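What the open day at Halby let me see

I nearly didn't go. The invitation said Friday, two in the afternoon, and Halby is the sort of place you only reach by changing trains and then waiting for a bus that may or may not exist. But I'd been promised a proper look at the robot cell that Zollora has been planning, and I'd been promised cake, so I went.

Zollora, if you've not come across them, assemble small valves and sensor housings for people who make heating controls. They've been in the same long brick building for years, and once a year they open the doors to suppliers, neighbours, a few school groups and anybody nosy enough to fill in the form. I'm in the last group. The company's automation lead agreed to sit down with me afterwards on condition that I left her name out of it. "My mother reads everything," she said, "and she'll ring me about it."

So she's the automation lead from here on. She's been in the job long enough to have an opinion on every screw in the place, and she talks very fast, mostly with her hands.

We started in the canteen because it was the only room with two free chairs. I asked her what had made them look at robots in the first place.

"Sore wrists," she said straight away. "There's a job here where you take a housing out of a tray, press it onto a post, check it sits flat and put it back. On a busy day one person does that 2,000 times. You can rotate people, and we do, but you're only sharing the soreness out."

They'd looked at a big fenced-off machine first, years back, and the quote went in a drawer. What they have settled on is much more modest: two arms on a bench, working from the same tray. The project is called Moya. I asked who Moya was, and she said it was the name of the café where they'd had the first meeting, and they'd never got round to changing it.

The real cell isn't on the shop floor yet. What we got on the open day was the simulation, up on a big screen in the training room, with rows of chairs and a man handing out squash. I'll admit my heart sank a little at the word simulation (I'd come for the clanking!) but it was far more fun than I'd expected. You could ask for things. A boy at the front wanted to know what would happen if you moved the tray to the wrong place, so they moved the tray to the wrong place and ran it, and the arm went down exactly where the tray used to be. Huge cheer.

"That's what it's for," the automation lead told me later. "I want every daft mistake made in there. We've had 179 runs on this layout so far and I'd say the first fifty were rubbish. Arms meeting in the middle, grippers going through the bench, all of it. It cost us some electricity."

I wondered how closely it had to match the real thing. She see-sawed her hand.

"The bits that touch each other have to be spot on. Where the arm is bolted, how high the tray sits, how far the fingers open. The rest is there so people recognise it as a workshop. When we first showed the assembly team it was two arms floating in grey nothing, and they were polite about it. Then the software people, Tramum, put in a room, with shelves and a clock and so on, and suddenly everyone had something to say. Could I reach past that? Where do I stand? Is that where the boxes are going? We changed the bench layout twice in one morning."

I liked that very much. I also liked that the team hadn't simply been shown it once and sent back to work. There's a session every other week, she said, and anyone can turn up and complain, and they do.

I asked about the blue tray, as it had had such a starring role. She laughed and said she could talk about trays until the bus came. The short version is that the tray mustn't shift, not even by a hair, or everything after it is wrong. So it's held at the corners by blocks, and the blocks have been argued over more than the robots have. Too tight and a person can't swap the tray quickly. Too loose and the gripper misses.

"People think the arm is the clever part," she said. "I spend my life on the blocks."

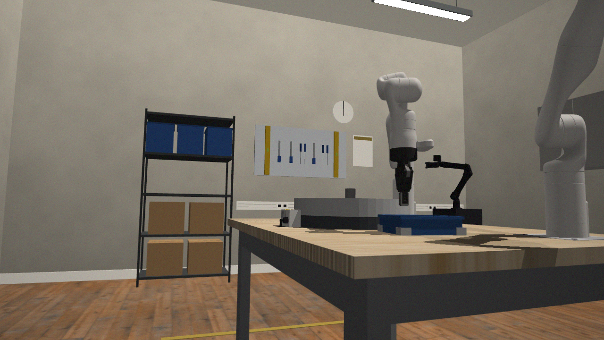
What happens to the people

You can't visit a place like this and not ask, so I asked. She'd obviously been asked before, and she put her tea down to answer.

"We've got 200 people here and we've said nobody goes because of Moya. It's in writing. The two who do most of the pressing now are going to be running the cell, and they've been in on it since the spring. One of them is already better than me at teaching it positions."

And was everyone happy about it?

"No. Some people think it's a foot in the door, and I can't prove to them that it isn't. I'd be suspicious too. All I can do is keep the door of that room open and answer what I'm asked."

I thought that was a fair answer. I did also catch one of the assemblers by the tea urn, who told me she'd believe it when she saw it, but that her wrists were looking forward to it either way.

When it arrives

The arms are due in February. There'll be a few weeks with the cell running at a crawl and someone standing beside it the whole time, and after that they'll bring the speed up bit by bit. I asked what she was most worried about and she said cables, then thought about it and said cables again. In the simulation you can leave them out. On a real bench they hang and snag and rub, and somebody has to work out where each one goes.

She's asked me back in the summer to see it properly, and I've said yes, bus or no bus. The cake, by the way, was lemon, and I had two slices.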